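Home | Projects | Reports | Funding | Contact

Cladham Handling Cell – progress report to Emitz, December

Since the last report, work has concentrated on the open day and on the wrapped bouquet task shown there. The arm mounts were left unaltered after the autumn calibration. All spending was within the approved sum.

The open day ran on Sunday from 10 am. There were 158 visitors, against 66 at the previous one. Groups were let in at fixed intervals and each was given a short talk on the Jiro control software before the demonstration. Most questions concerned thin materials – paper, ribbon and film – which remain the hardest part of the programme.

The task uses two arms, a bouquet in orange paper and a printed ribbon. Li, our planning module, now chooses grasp points on the ribbon from both fixed and wrist views. It has been trained on 533 recorded attempts, of which nearly 55 were set aside on account of faulty joint readings. A success rate will be given once the test series is complete.

Bouquet and ribbon work in the Cladham cell:

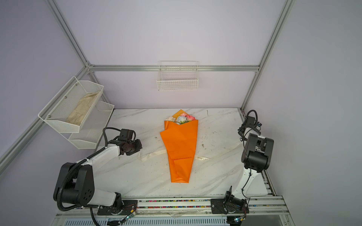
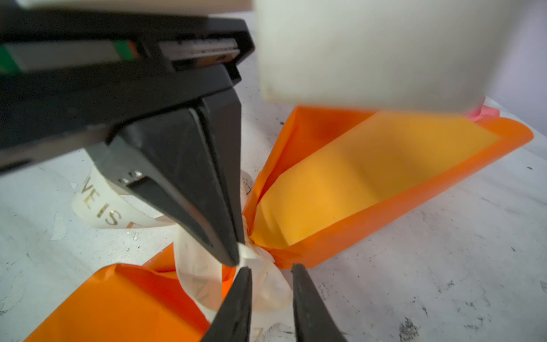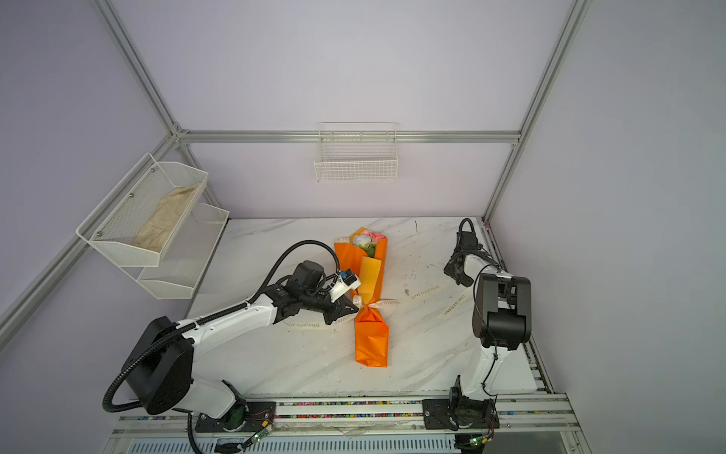
Two matters remain open. Cycle time is longer than the target agreed with Emitz, chiefly owing to pauses while Li replans after a missed grasp. The second is ribbon stock: width varies between rolls, and the gripping force must be set again at each change. A single supplier is being sought.

Next quarter the test series will be run in full with the settings fixed. We ask that the second payment be released on the dates already agreed – no change to the total is requested.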